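Equipment Planning and Budget Report
Desktop Assembly Cell, Project Panula
Submitted November 16, 2018

1. Purpose

Our team has to hand over a purchase plan for the second phase of Panula, in which a robot arm fits a processor, a memory module and a hard drive into a desktop computer. The first phase used an arm the department already owned. The second phase needs its own parts, and this report covers what we want to buy, what we decided to leave out, and what it costs. All prices are in US dollars.

2. What we have now

The arm and its controller stay with us until the end of the spring term. We do not have to budget for either one. The slatted aluminum table also stays. The used computers came from the Skultden surplus store, where we paid 83 dollars per tower.

Fixtures are printed in the department lab. The tray holds the drive upright in a slot, with a pocket for the processor and a groove for the memory module. We went through several versions before the parts sat where the program expects them. Filament is charged to the lab and does not appear in our totals.
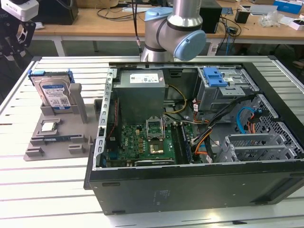 3. Gripper

We asked two suppliers for quotes on an electric gripper with adjustable force. Ustutitz quoted 1,455 dollars with fingers and a mounting plate. Levchenko quoted 1,019 dollars without the plate, and we can have the plate machined in the school shop. Both grippers open wide enough for the hard drive. The Ustutitz model has finer force control, but our worst failures so far came from poor alignment, and a better gripper would not fix those. We recommend Levchenko.

4. Spare parts

Socket contacts bend easily, so we want spare motherboards of the same type as the ones in the towers. Mixing types would mean teaching every position again. We also need spare processors and memory modules. We set aside around 800 dollars for this, to be spent in two orders.

5. Items left out

A torque screwdriver was on our first list. Closing the side panel is outside the scope of phase two, and we removed it. We also dropped a second table.

6. Schedule

The gripper should be ordered before the winter break. We plan to mount it and redo the calibration in February. The first order of spare parts goes in with the gripper, and the second waits until we know how many boards we damage in testing.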